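Chapter 4
Dry Heat at Close Range: The Toaster

4.1 Introduction

The previous chapter dealt with ovens, in which food is heated mostly by moving air and by the walls of a closed space. This chapter deals with a smaller appliance that works on a different principle. A toaster does not heat the air around the bread to any useful degree. It heats the surface of the bread directly, by radiation from wires placed a short distance from the slice. The method is fast and wasteful of very little material, but it leaves the operator with only one or two controls, and the result depends heavily on the bread itself.

Students often treat toasting as too simple to need study. In the practical assessments at the end of this unit, however, uneven color and poor handling after toasting account for more lost marks than any fault in the oven exercises. Both problems can be traced to a small number of causes, all of which are covered here.

By the end of the chapter you should be able to name the main parts of a slot toaster, explain the stages through which a slice passes as it browns, set out a work area for a breakfast tray, and carry out the routine cleaning described in Section 4.6.

4.2 Terms used in this chapter

Slot: the long opening that receives the slice. Slot width limits the thickness of bread that can be used. Slot length limits the shape of the loaf.

Element: the resistance wire that becomes hot when current passes through it. In most household models the wire is wound on flat sheets of heat-resistant material on each side of the slot.

Guard wires: the thin upright wires between the slice and the element. They keep the bread from touching the element and, in many models, move inward to center the slice when the carriage is lowered.

Carriage: the support on which the slice rests. It is raised and lowered by a lever on the outside of the body.

Browning control: the dial, slider or set of buttons that fixes the length of the cycle. In nearly all models it changes time and has no effect on the temperature of the element.

Crumb tray: the removable tray under the slots.

4.3 How a slice browns

Fresh bread contains a good deal of water, and the surface cannot rise far above the boiling point while that water is present. The first part of every cycle is therefore a drying stage. Little change of color is seen. Once the outer layer is dry, its temperature climbs quickly and the browning reactions between sugars and proteins begin. From this point the color deepens at an increasing rate, and a cycle that is slightly too long can carry the slice from golden to burned.

Three practical rules follow. First, bread from the same loaf should be cut to the same thickness if it is to be finished in the same time. Second, bread that is a day or two old will brown sooner than bread baked that morning. Third, sweet or enriched breads need a lower setting, as they contain more of the sugars that take part in the reaction.

The crust behaves differently from the crumb. It has already been browned once in baking, it is drier, and where the loaf has a domed top it may stand above the level of the elements. A slice whose face is still pale may have a crust that is much darker. The color of the toast should for this reason be judged on the face, a short distance in from the edge.

4.4 The work area

The toaster is placed on a firm, level, heat-tolerant surface with clear space above it. It must not stand under a hanging cabinet, a curtain or a roll of paper. The cord is led away from the operator and away from the sink, and it should not pass under a plate or board that will be moved during service. When the appliance is not in use it is unplugged.

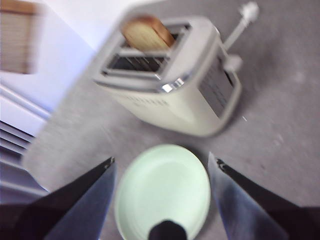 The plate is set on the operator's side, close enough that toast can be transferred without being carried over other food. Plates for toast should be dry. A cold plate draws heat from the underside of the slice and causes steam to condense there, which softens the crumb within a minute or so. Where plates cannot be warmed, the toast is stood in a rack or leaned against a second slice until it is buttered.

Single slices call for some attention. In many two-slot models both pairs of elements operate whenever the carriage is lowered, whether or not both slots are loaded. A few models mark one slot for single slices, and the marked slot should then be used. Where there is no mark, the operator should use the same slot each time – a slice moved from one side to the other between tests will not give a fair comparison.

4.5 Removing the toast

At the end of the cycle the carriage rises and the current to the elements is cut. The wires stay hot for some time afterward. Toast is lifted by the upper crust with dry fingers or with wooden tongs. If the slice sits too low to be grasped, the lever is raised by hand to bring it up. Metal utensils are never put into a slot. A slice that has jammed is removed only after the toaster has been unplugged and allowed to cool.

4.6 Routine cleaning

The crumb tray is emptied at the end of each day of use. With the plug out and the body cold, the tray is withdrawn, tipped, wiped and replaced fully dry. The outside is wiped with a damp cloth and then with a dry one. Water and sprays are kept away from the slots. Crumbs that remain inside may be loosened by turning the toaster over above a bin and tapping the base lightly.

4.7 Preliminary exercise

Cut slices of equal thickness from a plain white loaf. Toast one slice at the lowest setting, let the appliance cool for 15 minutes, and toast a fresh slice at the next setting. Continue through the range. Lay the slices in order and record the setting at which the face first shows an even golden color.

Repeat the series without the cooling period and compare the results. The Larow method of recording, in which a small square is cut from the center of each slice and fixed to a card, is described in Appendix B. Keep the cards, as they will be needed again for the work on rye and whole wheat loaves in Chapter 5.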